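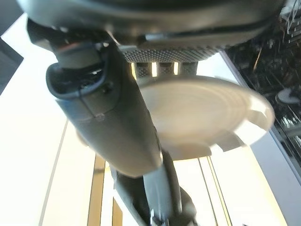
Wrist camera view, with the round off-white lid beyond the finger.

Projects > Caltine > Progress reports > Kitchen handling

Hi Kirsty,

You asked for something you could read over one cup of coffee, so I've left the training curves for the technical annex and kept this to what we tried and what came of it. The short version is that the masking idea from our Kerslake proposal works on plates, sort of works on lids, and has a problem with bowls that I want to tell you about now instead of in October.

A quick reminder of the idea. Our policy gets one view from the head and one from each wrist. The wrist views should be the useful ones up close, but a lot of every wrist picture is the hand itself - housing, fingers, mesh - and the learner gets weirdly attached to it. It picks up on how the fingers look at a given step and starts repeating the motion that usually goes with that look, whether or not there's a plate where it expects one. Folke Kristiansen had noticed this last year in the Fladport runs and I didn't quite believe him (sorry, Folke!).
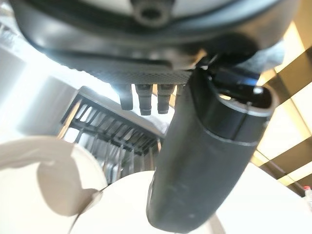
Gripper parts up close and a metal wire rack behind them. Masking has to separate the two.

So we taught a small side model to find the hand's own parts and gray them out during training. The first try was a fixed mask, one shape per finger position, and it was a mess. The fingers flex a bit under load and the mask edges would slide right across the thing we were trying to grab. The learned mask handles that much better. It still stumbles on dark racks, where it likes to call a tine part of a finger, and strong backlight doesn't help. I spent 2 weeks relabeling edges by hand to bring that down, which I don't recommend to anyone.

Now the numbers. We ran 50 plate placements with the plain policy and 50 with the masked one, same plates, same start positions, with the order shuffled. The plain policy failed 30 times. The masked one failed seven times. I was so suspicious of that gap that I had Folke rescore all the recordings without knowing which policy was which, and his tally matched mine. 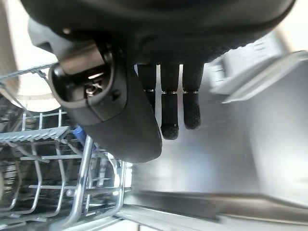
Wrist view inside the dishwasher, textured fingertip pads against the steel wall.

We also tried masking everything, fingertips included, and that made things worse. The policy needs to see the pads to judge how close it is to a wire or a rim. What we use now leaves the last segment of each finger visible and grays out the rest. It's a small change and I wish we'd thought of it in the spring.

The head view we leave completely alone.

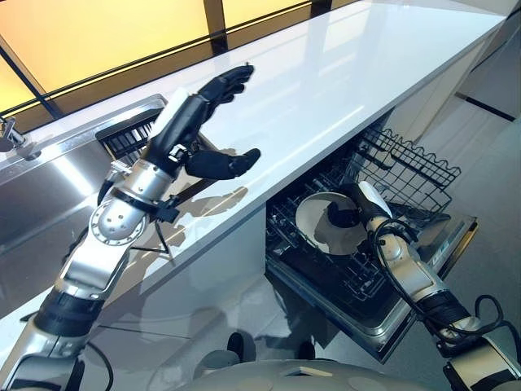

With two arms sharing the job, that wider view is what keeps track of where both hands are, and when we masked the arms out of it they started drifting into each other's space. We stopped that test early.

Bowls are the sore spot. A stack of white bowls under bright light has hardly any edge to go on, and the mask neither helps nor hurts. I'd like to move some of the money set aside for the Nerusico sensor mounts into more bowl recordings, and I need your okay for that before we book the kitchen again. Lids I'd leave as they are until bowls are sorted out.

The annex has the scoring sheet and the mask labels. Call me if the budget part is confusing, I'm at my desk most mornings.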